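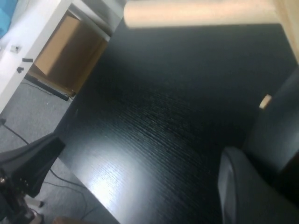 Mulugeta Fikre
Furniture and fixtures, Skonaser

The Black Table: A Gallery

Every shared workroom has one piece of furniture that everybody complains about and everybody sits at. Ours is a large black table with a wood grain you can feel under your sleeve. I have been looking after the furniture at Skonaser long enough to have opinions about it, and since the website had a gallery page with nothing in it, I was told I could put some of them here.

The surface
Black looked very smart in the catalog. Catalogs are shot in rooms without daylight, dust or people eating crackers. In our room the grain shows up in fine, close lines wherever the light catches it, and where the light lands full on, the black gives up and goes a sort of washed-out gray-blue. Sit at that end and you will be squinting at your own paperwork. Sit at the far end and you can lose a dark pen for an afternoon. I recommend the far end, and a yellow pen.

The table cost us 813 dollars, delivered. The one I wanted, a pale one with no personality at all, was 1,046. I mention this at most meetings.

The long beige thing
Smooth, matte, rounded at the ends, and lying across the far side as if it had paid rent. It looks like a cardboard tube to me. Tubes have a way of settling on this table. They are too long for the drawers, too good to throw out, and they roll if you stand them in a corner and then fall over, so they get laid flat "for now." For now has been going on since April.

The dark gray padding
We went with dark gray next to black, on the theory that things should match. They match so well that new people walk into them. The padding has a rounded edge and is kind to the hip, so the injuries have been to dignity only. Pfister, the project that has the room in the mornings, asked for something in orange. I have the request in a folder.

The small beige block
A little wooden piece, or possibly a tag. It sits slightly crooked against all that dark gray and black, and I find I am fond of it. If it belongs to you, come and get it. If it belongs to the furniture, please tell me which part, and whether I should be worried.

The white unit and its box
White furniture, brown cardboard box in the open compartment. The fit is decent, I will give it that. My rule is that a box may live on a shelf for 40 days, after which somebody has to open it and make a decision. The rule is very popular with people who don't own any boxes. Stastivo, the project down the hall, got through 19 of theirs last spring and found two kettles and a great deal of packing paper. They now have a tea corner and are unbearable about it.

House notes
Wipe the black table along the grain, with a barely damp cloth -- going across it leaves streaks, and I will know. Coasters are in the top drawer by the door. Push your chair in when you leave.

Complaints about the color can be left with me before ten in the morning, when I am at my most agreeable. Offers to swap it for a pale one are welcome at any hour.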